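Cloth handling kit from Hulero, anyone running one?

Forum: End effectors and tooling
Started Saturday, January 12, 2019

dkerr_tooling
Looking at the Hulero soft goods kit for a folding cell. It comes as a parallel gripper, a set of tapered fingers, an adapter bracket and a licence for their grasp planner. Their sheet claims up to 800 picks between finger pad changes. The Juko kit is cheaper but has no planner, and I'd have to make my own bracket. Parts are small cotton and poly-cotton pieces, dropped in a heap. Arm is already paid for. Opinions?

mwpruss
We have had the Hulero kit since August. Mechanically it's sound. Jaw repeatability is fine for fabric and the bracket sits square to the flange. The planner is the weak point. It wants a plain background and it gets confused when the cloth colour is close to the table.

Finger choice matters more than the brochure lets on. The wide ones pinch two layers almost every time. We went to the slim ones.
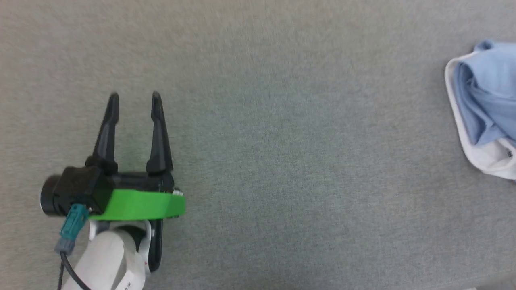
Slim fingers open, green bracket, cloth over on the right.

Our table covering is grey with a fine speckle. The planner copes with that for light blue and for white. It does not cope with our grey linings, and I've had a ticket open on that for 14 weeks.

Zelenák
Disagree on the planner. Ours runs on grey stock over a grey mat with no trouble after we raised the contrast threshold from the default to 46. Did you change it, or are you on the factory value?

mwpruss
Changed it. At 46 it finds the linings and also finds the wrinkles in the mat.

Zelenák
Then stretch the mat. That's a bench problem and you're blaming the software for it.

mwpruss
The manual says any matte surface is acceptable. If it needs to be stretched flat, the manual should say so. I'm reviewing the thing as sold.

Kamil Jelínek
Can't comment on the planner, we wrote our own. On the hardware, check the cable. The small plug on ours points down and the cable loops back along the forearm. Rotate the last joint far enough and the loop pulls on the connector. We limited the joint in software and put a clip on the forearm. Hulero sells a clip. A zip tie does the same job.

Also, the force setting is open loop at the low end. Under about a tenth of full scale you get whatever the friction in the slides gives you that day. Fine for cotton, not for anything knitted.

dkerr_tooling
Useful, thanks. Does anyone have numbers on pad life? The 800 seems low if true and I'd be changing them every shift.

Kamil Jelínek
We change ours when they go shiny. Never logged it.

lowvoltage_lou
I had the Juko kit at my last job. Fingers were good, jaw travel too short for a bunched towel, and the bracket I drew for it took three tries. If you cost your own hours, the gap to Hulero closes fast. Liltden will rent you the Hulero kit by the month, licence included, and they take it back without a fight. I would do that before signing a purchase order.

Zelenák
Liltden shipped us a unit on old firmware. Check the version before you start testing or you'll end up with the same complaints as mwpruss.

mwpruss
Current firmware here. Same complaints.

dkerr_tooling
Going with a one month rental. Plan is 100 picks per fabric, factory threshold first and then 46, same mat for both. Will log double picks and missed picks separately and post the sheet.

Kamil Jelínek
Log joint angle on the last axis too, if you can. I'd like to see where your cable starts to pull.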